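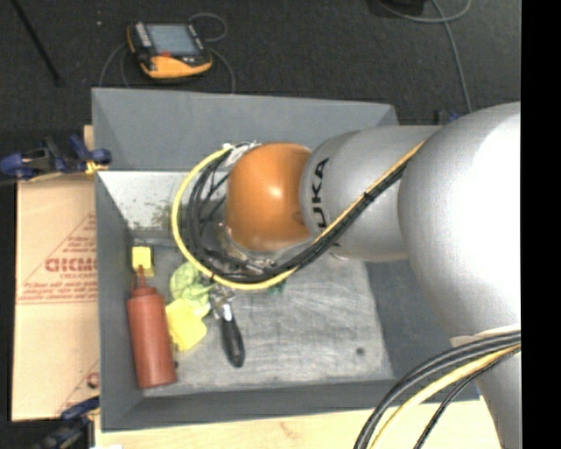 Bin cell, November, started just after lunch

Got the tote clamped before doing anything else. Blue clamps, the ones with the pads. Last time it crept over a few mm during the night run and every pick on that side was off, so check them BEFORE you home, not after. I gave the left one another half turn and it seems fine. If you need a clamp for glue-ups take one off the rack by the Holtgate bandsaw please, leave these alone.

Pendant is living on the floor for now. Shelf bracket for it is cut, not drilled. Mind your feet.

Cable dressing. Redid the loop at the wrist, yellow plus the black bundle. Old routing went tight with the wrist fully rolled. Now there's a big slack loop round the orange joint and it clears, but with the arm low over the tote it hangs out on the left and gets between the overhead camera and whatever is under it. Detector on the Nuvlow box lost the light green thing twice, then found it again when I backed off the arm. So:

take the detection shot from the park pose, arm well out to the right
no re-detecting mid-approach until loop is shorter
try a velcro strap further up the forearm, see if that pulls it in

Tried one zip tie pulled hard. Don't. Cut it off again, it was biting into the jacket at full roll.

Test set today is the junk mix: reddish bottle with the pointy nozzle, small yellow block, flat yellow spongy piece, the crumpled green one, the black handled tool with the metal head, couple of small bits. All shoved to the left on purpose, I wanted wall picks.

Runs, 40 attempts total, speed override at 13 percent

Bottle – good when it's away from the wall, bad against it. Finger hits the sloped side before it gets low enough. Six fails and all of them the same way. Need to tilt the approach in toward the middle, I put in 6 degrees as a guess and it got better, not fixed.
Yellow block – fine alone. With the nozzle over it the mask comes back as one object and the grasp point lands on nothing useful. Merged every time.
Flat yellow piece – easy, squashes, who cares where you grab it
Green – comes up folded, sometimes drops at the lift. Slower lift helped.
Tool – handle is slick. Wants to be grabbed near the head but the planner likes the middle of the handle and it swings. Centroid is wrong for this one, weight is all at the metal end. Added a per-object offset, it's in the yaml, ugly but works.

Depth on the shiny head is rubbish, holes all through it. Scratches on the tote floor also throw some speckle but the filter eats that. Tried dropping the exposure, a bit better on the metal and worse on the dark green bit, put it back to where it was.

Z offset for the tote floor is 118 now. Was wrong in the config from when the thicker board was under it. If you see 131 anywhere in your copy that's the old one, pull again.

Had one protective stop, my own fault, jogged in the wrong frame. Tool frame vs base, check the top line on the pendant. Nothing bent. Re-ran the touch-off afterwards and it repeated ok.

Still to do
– pendant bracket, drill and mount
– shorter wrist loop, ask the Pliltumberg people what strap they use on theirs
– split touching objects, maybe a nudge move first and then look again
– softer finger tips, the Economou pads are in the drawer, not tried
– log the gripper width on every pick, I keep writing it on scrap and loosing it

Left at half past five. Arm parked, air off, drives off. Test objects stay in the tote, please don't tidy them, I want the same set tommorow.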